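July 25, 2020

# Stop Oiling It and Start Using It

I have owned the same kitchen table for a long time, and in April I finally stopped protecting it. The tablecloth went first, then the plastic sheet that had lived beneath the tablecloth, then the cork mats. Underneath was a plain pine top that had hardly been touched. It looked much as it did on the day we carried it in from the van, and I found that rather sad.

My argument is a simple one. We have become too careful with ordinary wooden things, and the care does us no good. We buy a table and then buy three or four more things to keep us from touching it. We choose a worktop for the way it looks and then spend years wiping it in a mild panic. A good part of what we call looking after furniture is a fear of seeing that time has passed.

My grandmother's table in Kostcombe had a burn the size of a saucer at one end. It had a row of small dents where my uncle used to crack walnuts with the handle of a knife. Everybody in the family knew which mark belonged to whom. When the house was cleared, that table was the only thing anyone argued about. The sideboard, which had been polished every week and never leaned on, went to the tip because none of us wanted it.

I know the reply to this. Natanael Rangel, who repairs furniture for a living and has put up with my opinions for years, says I'm being sentimental about damage. He sees the other end of it: the joints that have been let go, the veneer that has lifted after someone stood a plant pot on it for ten years, the drawer that was forced. He once showed me an invoice for £754 to put right a table that would have been fine if its owner had mopped up a leak. "You wouldn't be so keen on marks if you had to pay for them," he said.

He's right about the leak. Neglect and use are two different matters, though, and people run them together. Letting water sit in a joint is neglect. Cutting bread on a table, doing homework on it, putting a hot cup down while you answer the door — that is what it was made for. A scratch doesn't weaken anything. Nor does a ring from a mug. You could have a thousand of each and the table would still hold up your dinner.
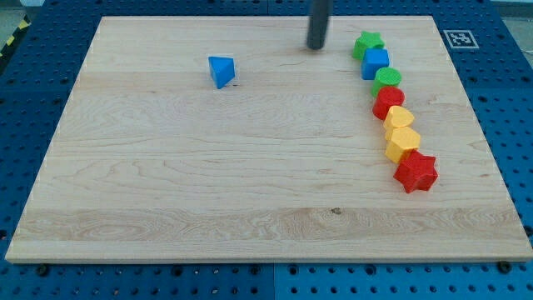 The trade has not helped. When I last looked for a chopping board I went to Amaral, the big homeware place on the ring road, and found a whole wall of products for keeping boards nice. There was oil, wax, a cream, a special brush, a cloth for putting on the cream and a stand for drying the board upright. The boards themselves took up less space than the things you were meant to put on them. The assistant told me that the one I had picked was "more of a display piece". I asked what it was displaying. She said people liked to have it out on the counter, and do their chopping on a plastic one kept in the drawer.

I don't blame her, and I don't blame the people who do it. If you have paid £75 for a piece of wood you'll be nervous about taking a knife to it. But this seems to me a good reason to pay less for the wood. The board I ended up with came from a market stall and has a split at one corner. I've cut onions on it every day since and I have never once thought about the split.

Some of this comes from renting. If you live in someone else's flat you learn to see every surface as a bill waiting to arrive. I rented for years and still put a coaster down in other people's houses without thinking. A friend of mine, Washington Vieira, lost part of a deposit over a worktop that had gone pale near the sink. The landlord's list called it "loss of original finish". He had lived there for six years. I would like to know what sort of finish is supposed to last six years beside a sink, and who is supposed to do the washing up in the meantime. The rules on fair wear exist, but many tenants don't know about them, and many landlords write their lists as if they didn't either.

Owners ought to know better, and often they don't, and there I think the trouble is selling on. We've been taught to think of our homes as things we will one day show to strangers. So we choose for the strangers. We keep the good chairs under covers, we ask the children to draw somewhere else, and at the end of it all the next people rip out the kitchen anyway. I have watched this happen on our own street. A couple spent £3,842 on oak worktops, guarded them as if they were in a museum, and moved. The oak was in a skip within the month. I went and asked for a length of it, and it is now a shelf in my shed with paint tins on it.

There is an old word, or at least my grandmother said it was old, for the look a thing gets from being handled: pusedness. I've never found it in a dictionary, and there is a fair chance she made it up. But a man I met at a craft fair had used it as the name of his stall, with a capital P, and when I asked him about it he said his mother used it too. It meant, he said, that a thing was past being spoiled. A tool handle could have it, or a doorstep, or a coat. You couldn't buy it. What you can buy, if you go to a firm like Guda, is a new table that has been beaten with chains at the workshop so that it looks as though a large family has been eating at it for a century. They charge extra for that. I've nothing against the people who make them, and the tables are sturdy enough. But it tells you something that we'll pay for other people's dents, made to order, while lying awake over our own.

I should be fair about the things that really do need care. Musical instruments need it. So does anything very old or very thin, and anything that belongs to someone else. If your mother left you a writing box then by all means keep it out of the sun. And if you just like oiling wood, and I know people who find it restful, then nothing I say should stop you. My quarrel is with the sort of care that ends up with the thing not being used at all.

My neighbour is 73 and has a workbench in his garage that he built when he was a young man. The front edge has worn into a shallow curve where he leans against it. He has never sanded it back and he looked puzzled when I asked whether he'd thought about it. It would be lower then, he said, and he'd have to stoop.

As for our own table, it has had three months of normal life now. There is a line of blue ink near the window end that I minded for a day or two. There's a set of fork marks, four in a row, which I am fairly sure were deliberate. Last week I spilled turmeric on it and wiped up what I could. The stain is still there, quite a bright yellow, and I have been putting my plate next to it.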